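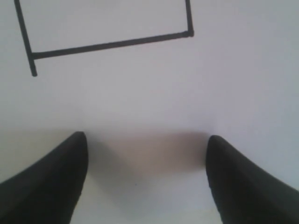
Logiciels › Perception et planification

Kerkura, module de suivi de tracé
Édité par Jedeck

Un rectangle dessiné en noir, cela paraît bien simple, et c'est pourtant avec lui que nous commençons presque toutes nos démonstrations ! Les traits penchent un peu, l'un d'eux dépasse l'angle et continue sur sa lancée, le bord du haut est hors champ : Kerkura doit composer avec tout cela pour proposer une trajectoire à la pince.

Le module lit le flux de la caméra de poignet, repère les traits sombres sur fond clair et en déduit des segments, des angles et des extrémités. Lorsqu'un contour sort du champ, il est conservé comme contour ouvert et le planificateur propose un déplacement pour aller chercher la suite (vous pouvez l'accepter, le modifier ou le refuser, nous tenons beaucoup à ce que l'opérateur garde la main). Les doigts de la pince sont masqués une fois pour toutes au calibrage, et un curseur permet d'atténuer les ombres qu'ils projettent sur le plan de travail.

Áine Nic Giolla, qui a écrit la première version du détecteur d'angles, a aussi rédigé le guide de prise en main. Prenez le temps de le lire avec un café, il est plein de petites remarques qui font gagner des heures, notamment sur le réglage de la taille minimale des taches à ignorer.

Ce que comprend la licence
Module Kerkura et interface de réglage
Connecteur pour le contrôleur Skernlow
Export des trajectoires vers l'atelier de simulation Moriarty
Jeu de 85 tracés d'essai à imprimer
3 postes par licence, 10 pour les établissements d'enseignement

Référence : KER-607
Prix : sur devis
Mises à jour : comprises jusqu'en juin, renouvelables ensuite

Vous hésitez encore, ou votre caméra ne figure pas dans la liste des modèles reconnus ? Écrivez-nous avec quelques images de votre plan de travail, nous les passerons volontiers dans le module et nous vous renverrons les segments obtenus.

Demander un devis
Télécharger le guide de prise en main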